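Virnurora referral scheme, progress to Tue 13 February

Thank you again for your patience over the winter, which was a slow one for all of us on the sales side. I'm glad to say things have picked up nicely since November, and the Estgate shops in particular have taken to asking happy customers for an introduction.

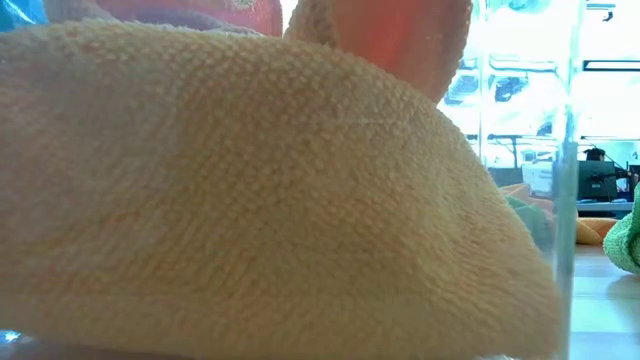
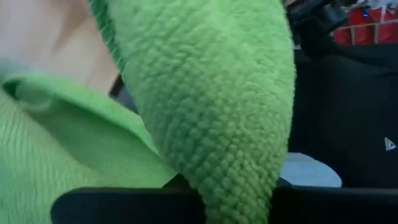
We have had 329 introductions so far, and 15 of those have become regular trade accounts, with Danencombe well ahead of everyone else (they do love a chat over the counter!). Magaña is still finding its feet, so I'd like to keep the training days there going for another 3 months if the budget will stretch to it.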